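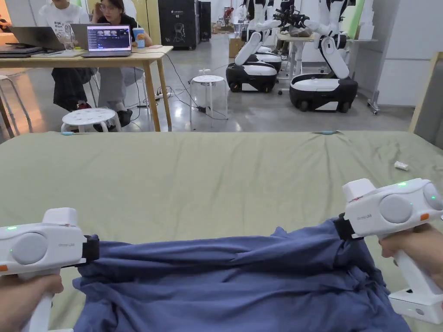 Mio Nishimura asked at the 9:15 handover who is supposed to fold the regular orders while two people a shift are busy teaching the machine, and the question has been left hanging in this ticket ever since.

Prorno folding line – slow after changeover, staff complaints
December, updated 4:40 p.m.
By the floor support desk, Eramwood
Print this page | E-mail this page

Reported: Output at the folding tables has dropped since the Lemurero trial began. Sales promised us up to 40 percent less handwork. The floor says it sees more.

Entry 1. Checked the easy things first. Network fine, tablets fine, Tsai scheduling software on the current version. Restarted it anyway. No change.

Entry 2. Pulled the shift plan. The target is 800 recorded folds before the arms are allowed to try a garment alone. Hand recording was entered in Tsai as "light duty," so the people doing it still carry a full folding quota. I asked who chose that label. Two managers each named the other.

Entry 3. Tried a fold with the hand grippers myself. You squeeze, pull the cloth tight, lay it over, let go, and start again. It is slower than bare hands and my wrists knew it by lunch. I would not call it light anything.

Entry 4. Vendor reply: speed will improve "as the data matures." Asked for a date. Got a link to a brochure. Asked what happens to the folding jobs once the data is mature. No reply to that part yet.

Entry 5. Workaround in place: recording now has its own code in Tsai and no quota. Breaks every 120 minutes moved to every hour for anyone on the grippers. The backlog is still there – a code doesn't fold shirts.

Entry 6. Management wants this closed as "user adjustment period." I'm not closing it. The software is doing what it was told, and the staffing plan assumed the robots were already working.

Status: open, passed to operations. Needs a written answer on staffing before the next batch of recordings is booked.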